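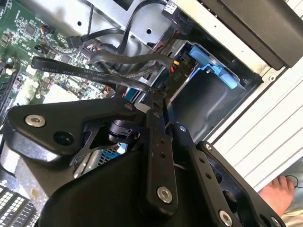 Week 5: Leaks, loyalty and the insider problem

Hi all — notes from my session, tidied up a bit (my whiteboard writing was shocking, sorry!).

We started with a question I love: why do armed forces worry more about one clerk with a grudge than a whole row of spies? Access, mostly. The clerk already has the pass and knows which cupboard the rosters live in.

Our case was the Flenora barracks leak. A supply corporal, 21 at the time, passed convoy timings to an online group called Nilter over 18 weeks. He'd signed for 1,914 pages of material, and his unit needed maybe a dozen of them. Keep that gap in mind for the essay!

Terms to know
Need to know: you see it if your job requires it, whatever your rank.
Aggregation: harmless bits that become sensitive once they're put together.
Duty to report: what his mates had, and didn't use.

We ran out of time on court martial versus civilian trial, so we'll pick that up next week. Have a think about who should hear the case when the people put at risk are the accused's own unit.

Reading: Lưu, chapter 3 (skip the appendix), and the Prinance handout on vetting.

Response paper is 1,000 words, due 11 Jul 2024. Footnotes don't count — I checked.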